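Witkowska Workshop > Notebooks > Bench arm > March

Search this notebook Go

March, a bit after nine in the morning

Picking up where I left off, with a pot of tea and a much better temper than last time. The question at the top of this book is still the one I keep coming back to: can a small cheap arm do the sort of tidying that any of us does without thinking, such as putting a thing in a box, or moving the box out of the way so the bench can be wiped? I would dearly like the answer to be yes, because I am the one who wipes the bench!

The arm is clamped to the table edge as before, and I have kept the paper strip down the middle. I changed the speed limit in the Wirnar script to 60 and left everything else alone, so that for once I can blame one thing at a time.

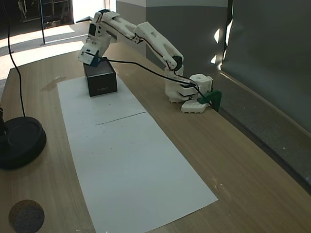 Gripper at the top edge of the black box, on the far sheet.

I do like how it comes in from above. My own habit with a small box is to grab it round the sides, and I spent a good part of the winter trying to teach the arm to do the same – a waste of a winter, I think now, though a pleasant one. Coming down onto the rim asks a lot less of the wrist. The trouble is that the rim is thin and the jaws have to be lined up rather well, and a person would simply feel their way to it. Run 23 in the log is the one to look at if you want to see how I set the approach height.

Silero asked me whether we ought to be using the bigger Hotier arm for all this. Perhaps, but it cost us 1250 and lives in the other building, and I can't quite picture anybody putting one of those next to their kitchen sink. If chores are the point, then I'd like to stay with something that fits on a table beside a lamp.
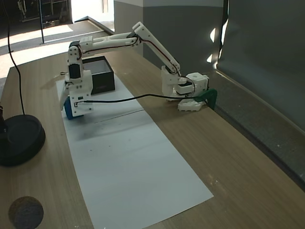

Blue block at the gripper, open box just behind.

For the block I went back to the low pose, with the wrist dropping straight down and the elbow kept high. Note for whoever takes over: the elbow angle that suits the box is no good at all for the block, so save them separately, and please don't name them both "pick" as I did. The cable from the gripper wants a proper clip too, as it droops across the table and I worry about it every time the base turns.
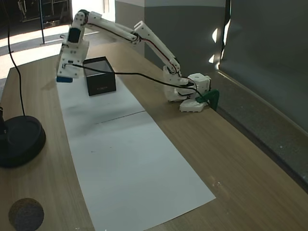
Apolinar Ibarra

Hovering to the left of the box is where I want each move to begin and end, and I have saved that as the new rest position. It leaves the box in plain sight of anyone at the bench and gives me time to get my fingers out.

So, chores. Sorting odds and ends into trays, I would say we are close, provided the trays stay put and somebody patient is nearby. Clearing a table after lunch, no, and I'd be fibbing if I wrote anything else. The log is up to line 344 and I haven't read back through the second half of it yet.

Still to do: cable clip, fresh paper, ask Silero for the spare servo horn, rename the poses.

Witkowska Workshop notebooks | Contact the bench | Back to top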